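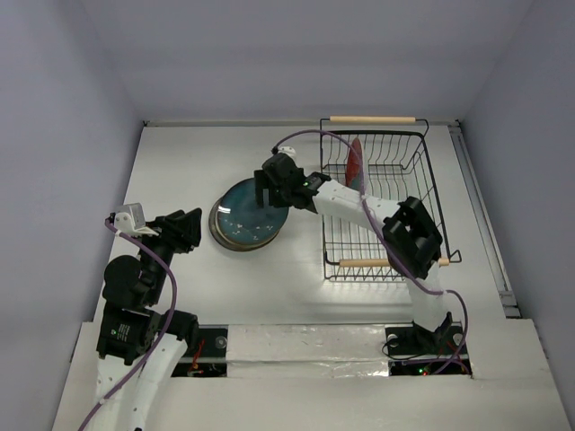
White work surface, pale walls, light from above.

How I finally fixed the lighting over my workbench

February 22, 2018

So I spent most of the winter squinting at tiny screws, and a couple of weeks ago I gave up and redid the lights over the bench in my back room. It took one Saturday, cost me 40 dollars in parts (I already had the drill), and I wish I'd done it back in October when the evenings started getting dark on me.

What I used: two LED strip bars from Roltance, the short kind that link together, a plug-in switch, a sheet of frosted plastic left over from a shelf project, and 11 little cable clips. Ferer makes a similar bar that my hardware store stocks, and I'm sure it would do fine.

Start by working out where your shadows come from. Sit down the way you normally sit, hold a pencil upright on the bench and look at which way the shadow falls. Mine fell right across whatever I was working on, thanks to one ceiling bulb behind my head. You want the new light a little in front of you, above your hands.

Next, tape the bars up before you drill anything! I used painter's tape and left them like that overnight. Good thing too – my first spot bounced glare straight into my eyes, and I ended up moving both bars back 3 inches.

Once you like the position, mark the holes with a pencil, drill them small, and screw in the brackets that come with the bars. Snap the bars in, link them, and run the cord down the side of the shelf with the clips. Leave some slack near the plug. Keep the cord well away from anything that gets hot, and leave the whole thing unplugged until the last screw is in.

Then the frosted plastic. Cut it a bit wider than the bars and hang it just underneath, with a gap at both ends so the heat can get out. It softens everything and the hard double shadows pretty much go away.

Last thing, paint. If your bench top is dark it swallows a lot of light. I rolled two coats of matte white from Lamptey on mine (shiny white is awful, you'll see every bulb in it) and let it dry for a full day before putting anything back. The walls I left for another weekend, but I'm leaning toward a light gray.

If your bars flicker, check the link between them first. Mine just wasn't pushed in all the way.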